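Zuletzt aktualisiert: 25. Juni 2025

Grustport, zweite Sichtung

Beim ersten Sehen hielt ich den Ton von »Grustport« für schlecht gemischt. Die Dialoge liegen in der Hafensequenz so tief unter dem Kranlärm, dass ganze Sätze verschwinden. Beim zweiten Durchgang habe ich mitgeschrieben: In 27 Einstellungen wird gesprochen, in 7 davon ist kein Wort zu verstehen. Alle sieben zeigen den Vater von hinten.

Der Film arbeitet durchgehend mit festen Brennweiten. Geschwenkt wird nur im Mittelteil, dreimal, jeweils von links nach rechts und jeweils auf eine geschlossene Tür. »Annan«, der Vorgänger aus demselben Studio Brimmont, ging mit Schwenks noch großzügig um und wirkte dadurch unruhiger.

Schwächer ist die Farbkorrektur. Die Innenräume kippen ins Gelbe, Hauttöne und Holz liegen fast auf demselben Wert.

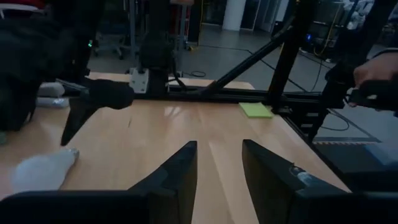
Helles Holz, Deckenlicht als Streifen auf der Platte.

Gesehen im Forberg, Saal 3, Originalfassung mit Untertiteln. Die Untertitel geben übrigens auch die unverständlichen Sätze wieder. Im September läuft dort »Annan« noch einmal, dann vergleiche ich die Tonspuren.

7 Kommentare · 3 Mal geteilt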